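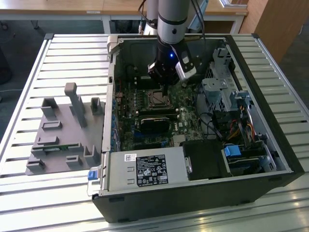 # Cell Technician, Computer Teardown Cell (full time)

Terneck takes apart used office computers and sorts what comes out of them. We are looking for a technician to set up, look after and repair one robot cell at our Drimumow site. The cell handles desktop towers with the side panel already off. It removes processors, memory and a few other parts that are worth testing and selling again.

The job is open now. We would like the new person to start in July, so there is time to work alongside Waltraud Imhof, who has run the cell since it was installed and is moving to our planning office.

## The cell

One arm, mounted overhead and working straight down onto a slatted metal table. It carries a black gripper with a sensor module on the side. The controller, safety relay and air supply are in a cabinet on the back wall. The table is on leveling feet and gets rechecked any time somebody has moved it or bumped it with a cart.

Towers are loaded by hand, lying on their side with the open side up. The operator picks the matching program from a list. If there is no program for that model, the tower goes on the shelf marked "teach" and becomes your problem.

Most of our stops come from these causes:

- The gripper touches down slightly off at the processor socket and the force limit trips.
- A cable has sprung back up over the board after loading.
- The retention bracket is stiff or bent and the arm gives up on the lever.
- The sensor window is dusty.
- The tower is sitting on a screw or a loose clip and is not flat.

## What you will do

At the start of each shift:

- Wipe the sensor window with a dry lint-free cloth. No spray.
- Check the gripper fingers for chips and for play. Worn pads get changed in pairs.
- Run the touch-off routine on the reference block and write the result in the log.
- Test the stop button and the door switch.
- Vacuum between the table slats.

During the shift you clear faults, help the operator with odd cases, and teach new models. Teaching a common tower takes an hour or two. You set the pick points with the arm in slow mode, check clearance to the drive cage and the power supply, then run the program on scrap units before it goes on the list. We do not release a program until it has run clean on 8 units in a row.

Once a month you do the longer service: grease, belt check, bolt torque on the overhead mount, backup of the controller, and a look along the full length of the cable bundle where it runs down the arm. Cables are the part we replace most. You keep the spares shelf stocked and order through Egger, our parts supplier.

Repairs on the gripper and sensor are done in house. Joint and motor repairs are done by an outside service firm. You would call them, be there when they come, and recalibrate after they leave.

All program changes and faults go into Ilex, our maintenance log. Please be ready to write things down properly. A fault entry that says "fixed" is no use to the next shift. We want the error code, the tower model, where the arm was, and what you did.

## What you need

- 2 years of hands-on work with industrial robots, pick-and-place machines, packaging lines or similar equipment
- Able to read a wiring diagram and use a multimeter
- Comfortable jogging a robot by hand and editing points in a program
- Lockout training, or willing to take ours in the first week
- Good near vision, with or without glasses, and steady hands for small screws and connectors
- Able to lift a full-size computer tower onto a table at waist height
- Clear written English

It helps if you have built or repaired PCs, but we can teach you that part. You do not need a degree. People have come to us from auto shops, print shops and appliance repair, and have done well.

## Hours and conditions

Day shift, 7:00 a.m. to 3:30 p.m., with a half-hour lunch. We ask for occasional evening work when the outside service firm can only come late. Those hours are paid as overtime. There is no night call.

The work is indoors and mostly standing. There is a desk by the cell for programming and log entries. Safety glasses and anti-static wrist straps are supplied and must be worn when you have your hands in a unit. Safety shoes are paid for once a year.

Pay depends on experience and is discussed at the first interview. Vacation, sick leave and health coverage start on the first day. The trial period is three months.

## Training

For the first few weeks you work next to Waltraud. She will take you through the daily checks, then fault clearing, then teaching. You will not be left alone with the cell until you have done a full monthly service with her watching and have signed off on the lockout steps. After that she is one building over and answers her phone.

## How to apply

Send a resume and a short note to Flurina Berchtold, site manager. In the note, tell us about one machine you have kept running: what it was, what usually went wrong with it, and how you dealt with it. Half a page is enough. We do not need a cover letter beyond that.

Please put job number 2128 on your note. You can mail it or drop it off at the Drimumow front desk between 8:00 a.m. and 4:00 p.m. If you drop it off, ask whether the cell is running. If it is, someone can usually walk you back to see it from outside the guard.

People we want to meet will be asked in for two visits. The first is a talk with Flurina, some 40 minutes. The second is a paid half day at the cell, where you will run the morning checks from our sheet, find a fault we have set up, and move one pick point in slow mode. Bring your own glasses if you use them for close work. Tools are on site.

We answer every application, including the ones we turn down.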